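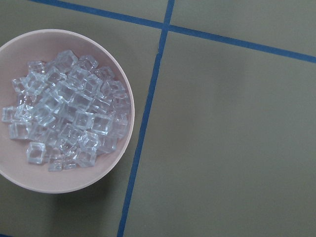

Toment is a method for teaching robot arms to pick up transparent objects from a crowded container. It was developed by Kiều Đỗ at the Valcárcel laboratory and relies on a small camera mounted at the gripper, with no depth sensor.

Clear objects are hard for most depth sensors, which tend to read through them to whatever lies behind. In a bowl of clear, ice-like cubes, the edges of neighboring pieces run together and the color of the bowl shows through. Toment does not try to outline every piece. It scores small patches of the view by how well a grasp there is likely to hold, then moves the gripper toward the best patch and scores again on the way down.

The model was trained on 567 demonstrations guided by a human operator. Blue tape on the work surface marks off sections, and the bowl was moved within its section between demonstrations.

In the main test, the arm had to lift a single cube and release it outside the bowl. It succeeded in 70 percent of attempts, against 60 percent for Grostau, an earlier method using a fixed overhead camera. Most failures came from closing on 2 cubes at once -- a problem that was more common when the bowl was full. A later version, Plulent, added a short shake before lifting.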